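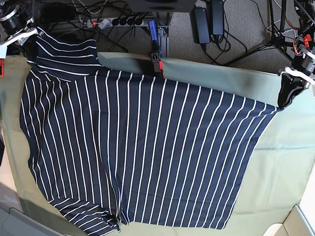
*Fig. 1. Striped shirt on the green cloth, right-hand corner held by the left gripper.*

## 6. Running the shirt demonstration for visitors

This section covers the Truvo two-arm station as shown at the Ullel open day in May. The sales sheet calls the demo "hands-free laundry." Please don't repeat that to visitors. It is one shirt on one table, and they will ask about socks.

### 6.1 Before the doors open

1. Stretch the green cloth over the table and clamp it at the back edge. Small wrinkles are fine. A loose cloth is not – the grippers will pick it up along with the shirt.
2. Set the visitor line 2 meters from the table. Ziluvley suggests less in its brochure. Ignore the brochure.
3. Check that no power cord crosses the path of a visitor's feet.
4. Start both arms and let them idle for 60 seconds.

**Caution:** Keep your hands off the cloth while either arm is powered. The stop button does not help if you can't reach it.

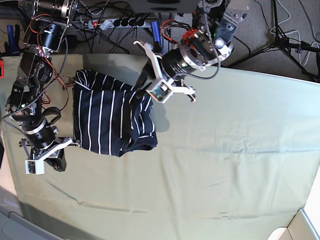
*Fig. 2. Shirt in a loose heap between the two arms.*

### 6.2 Starting a run

1. Put the shirt down in the upper half of the cloth, between the arms. Don't arrange it neatly. Visitors notice, and they are right to.
2. Stand back behind the line and press Run.
3. Say nothing for the first minute. People would like to watch before they are told what to think.

**Note:** The 1067 program is the only one we trust in front of a crowd. The newer one is faster on paper and we have yet to see it. 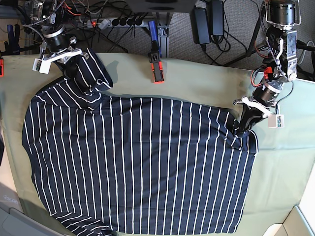

*Fig. 3. Both grippers on the shirt, one near each upper corner.*

### 6.3 If the fabric slips or bunches

1. Wait. The program allows itself another try.
2. If an arm pulls hard and the cloth moves with it, press Stop.
3. Power down, reset the shirt by hand and tell visitors you did so. A quiet reset gets filmed.

The wrist cameras can be put up on the side screen, and Wu's setup notes recommend it.
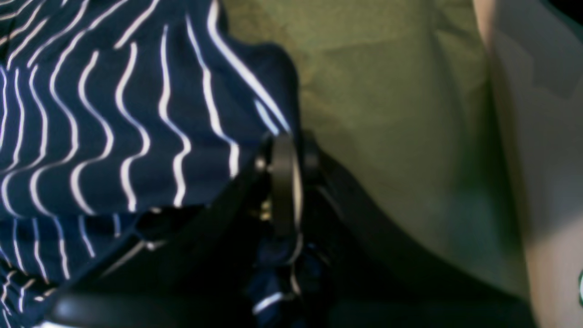 We would leave the screen off until someone asks. Most visitors can't tell what they are looking at, and "the robot sees the shirt" is a bigger claim than we can back up.

### 6.4 Questions you will get

- **What does it cost?** Refer them to the sales desk.
- **Is it faster than a person?** No.
- **How many runs has it done?** Some 400 in our log. The log does not grade them, so don't offer a success rate.

Switch off both arms before you take the clamp off the cloth.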